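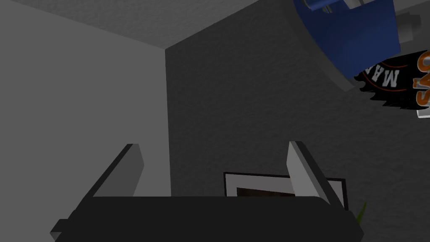

Contrôle sécurité du gîte Camura – tournée du 23/01/2019

Alors, je reprends ma liste habituelle avec mes remarques en vrac (Kaede Ueda me relit, elle a les clés et le dernier mot !).

Détecteur de fumée, couloir : OK. Il hurle très bien, mes oreilles confirment. Pile changée en novembre.

Détecteur de fumée, chambre du haut : À REVOIR. Il bipe tout seul, je le remplace par un Joshi, comme en bas.

Extincteur cuisine : OK, aiguille dans le vert, goupille en place. Par contre quelqu'un l'a encore caché derrière la poubelle… je l'ai remis sur son crochet.

Tableau électrique : OK. Bouton test du différentiel essayé, ça coupe net. Étiquettes à refaire, je n'arrive plus à lire mon écriture.

Radiateur d'appoint : RETIRÉ. Câble pincé près de la fiche, et 800 W sur une vieille multiprise, non merci. 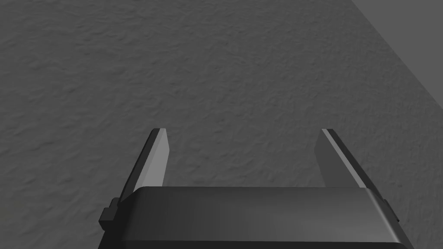 Escalier extérieur : À REVOIR. La rampe bouge au niveau de la troisième marche, il faut reprendre deux vis. Et penser à racheter du sel avant le prochain gel !

Chaudière : OK, attestation Jiltonon rangée dans le classeur bleu. Aération dégagée, j'ai passé la main devant, ça tire bien.

Fenêtres de l'étage : OK sauf celle de la salle de bains, dont le loquet accroche. Un coup de lime et on n'en parle plus.

Trousse de secours : INCOMPLÈTE. Plus de compresses, et la crème pour les brûlures est périmée.

Budget pour tout ça : 138 euros, vis comprises. Kaede, si tu passes au magasin avant moi, prends aussi des piles 9 V.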